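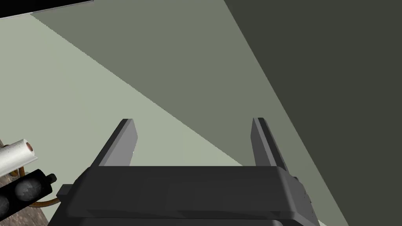
Ticket 278: Phone camera saves black photos after update

Product: Orbridge Redero (phone)
Area: Camera app, photo storage
Opened: March 30, 2022
Status: Solved, waiting on app update
Priority: Normal

Problem as reported

Since the last system update, some photos taken with the main camera come out completely black. The preview on the screen looks normal, the shutter sound plays and the thumbnail in the corner looks normal for a second or two. When the photo is opened in the gallery it is black. Video is fine. The front camera is fine.

The customer has restarted the phone and cleaned the lens. No case is fitted. Photos are saved to a memory card.

First reply from support

Please send us the following:

Software version, from Settings, then About phone
Make and size of the memory card
Whether HDR is on, off or set to auto
One of the black files, sent as an attachment and not through a messaging app, as those shrink the file

Please also take 10 photos with HDR off and 10 with HDR on, without moving the phone, and tell us how many of each are black.

Customer reply

Software is the newest one offered. The card is a Zadetis, bought with the phone. HDR was on auto.

HDR off: none black.
HDR on: 2 black.

I did the test on the kitchen windowsill in daylight. I have attached one of the black ones. It is much smaller than a normal photo.

Support notes

The attached file opens without an error and has the right width and height. Date, exposure time and lens details are all filled in, so the camera did take a picture. The image part is blank. This points to the step where the HDR frames are joined and written out, and the sensor is probably sound.

Asked the customer to change the save location and repeat the test.

Steps sent:

1. Open the camera app and tap the cog.
2. Scroll to Storage.
3. Change Save to from Memory card to Phone.
4. Close the app fully from the recent apps list, then open it again.
5. Take 10 photos with HDR on.

Customer reply

Did this twice. No black photos either time. Changed back to the memory card and got one on the fourth shot.

I do want to keep using the card because the phone is nearly full. Is the card faulty? It works in my laptop and I can copy large files to it.

Support notes

Tried to repeat the fault here on a Redero with the same software.

Zadetis card, HDR on: fault seen.
Grgić card, HDR on: fault seen, less often.
Phone storage, HDR on: fault not seen.
Zadetis card, HDR on, previous camera app: fault not seen.

Two makes of card show it, so we do not think the customer's card is at fault. The current camera app seems to let go of the frames before a slow write to the card has finished. It happens more when photos are taken quickly one after another - leaving a gap between shots made it rare but did not stop it.

Passed to the camera app team with log files from both cards.

Reply to customer

We have seen the same fault on our own phone and it is in the camera app. There is no need to replace the card or send the phone in for repair.

Until the new version is out, please use one of these:

Option A. Save photos to the phone and move them to the card afterwards. In the gallery, select the photos, tap Move and choose the card.

Option B. Keep saving to the card with HDR set to off. Do not leave it on auto, as the app will still switch it on in bright light.

Please do not format the card. We are sorry to say that the photos already saved as black cannot be recovered. The picture was never written to the file, so recovery programs will not find it.

Customer reply

Using option A. 60 photos so far and all of them have come out. Moving them over is a bit of a nuisance but I can live with it. Will I be told when the new version is ready?

Support

Yes. You are on the list for this ticket and will get an email when the camera app update is released. After installing it, set Save to back to Memory card and turn HDR to auto. If you see another black photo after that, reply to the same email and the ticket will open again.

Linked tickets: none
Workaround added to the Redero help page: yes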